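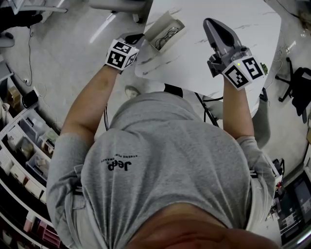 13/09/2023

Cable day, finally! I have been moaning about the state of our leads since before the summer, and this morning Leonilde and I agreed that whatever else happened we would get them sorted, coiled and put somewhere a person could find them. The marble-patterned table is good for this – black cable shows up beautifully against the white, so you spot a nick or a kink straight off. The open white box with the coil of black cables in it is the pattern I want for all of them: one kind of lead per box, lid off while we work, label on the short end when it's done.

Coiling method, so we all do it the same way: over-under, loops about as wide as a dinner plate, tie at the plug end and never in the middle. I had been wrapping mine round my elbow for years, and Dzintra showed me on the long Skamance lead what that does to it. It had a twist all along its length like an old telephone cord. Laid it out down the corridor, rolled it between my palms from one end to the other, and it came back lovely and flat. Very pleased with that. Must try it on the Rätsep extension next, which is worse.

Ties: the hook-and-loop ones win by miles. We bought a pack of 100 and I thought that was silly, but we are getting through them. The wire twists that came with the Ferkberg kit can go in the bin, they bite into the jacket.

Testing. Every lead gets the continuity check before it goes in a box, wiggling both ends while the meter is on. Two failures so far, both at the strain relief, both Rokis. I think the moulding is too stiff where it meets the cable. Leonilde wants to cut one open and look, and so do I! Kept them back on the windowsill with red tape on.

Shelves: the clear bins are brilliant for odds and ends because you can see what you've got without pulling them down, but they are too deep for leads. Everything sinks and knots. Small boxes for leads, bins for adaptors and the lumpy stuff. Dzintra would like the power leads nearest the door and I can't think of an argument against it.

Labels – type, length in cm, date tested, initials. Please write 300 and leave off the "3 m", we had both on the old ones and it was a muddle.

Still to do:
Rätsep extension, untwist and test
order more small white boxes, same size
find the other half of the label roll
ask Dzintra if the spare meter has a new fuse yet
go through the bag of mystery plugs (bring tea)

Retest the whole lot in December, before we shut for the holidays.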